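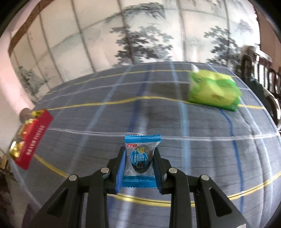 Clundari Snack Subscription: Member Discussion
Topic: Change to the November renewal cutoff

Posted by b_kovacik (Moderator)
Members are advised that the renewal cutoff for the Clundari monthly box will move from the 21st to the 11th, beginning with the November box. Any request to skip, pause or cancel must be entered in the account page before 5:00 p.m. on the cutoff day. Requests sent by email will not be treated as received. Prepaid plans are not affected.

Posted by Machala_L
I wish to record an objection. The terms I accepted allow changes up to the 21st. A member who prefers to see the previous box before deciding on the next one will no longer be able to do so, as my own delivery has never come before the 14th.

Posted by ondrejka407
I do not share this objection. The earlier date lets the packers order the correct number of items. Last spring, members who renewed late received substitutes, and there were many complaints on this board.

Posted by Machala_L
Those complaints concerned the substitutes themselves. The date of renewal was a separate matter, and I would ask that the two be kept apart. 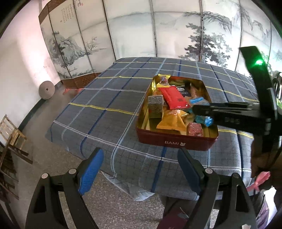
Reply 5: Shipping charges and skipped months

Posted by A. Kolář
May I ask whether a skipped month still counts toward the free shipping offer? My account page shows 407 points, and the offer requires 500.

Posted by b_kovacik (Moderator)
Points are added only when a box ships. A skipped month adds none and removes none. Your balance will remain at 407.

Posted by ondrejka407
Ulloment applies the same rule to its tea box, for what it is worth.

Posted by Machala_L
Ulloment also sends a reminder three days before its cutoff. I would withdraw part of my objection if Clundari did likewise.

Posted by b_kovacik (Moderator)
The request for a reminder has been passed to Minttu Sjöberg in member accounts. The new cutoff stands in the meantime. This topic will remain open for replies until the November boxes have shipped.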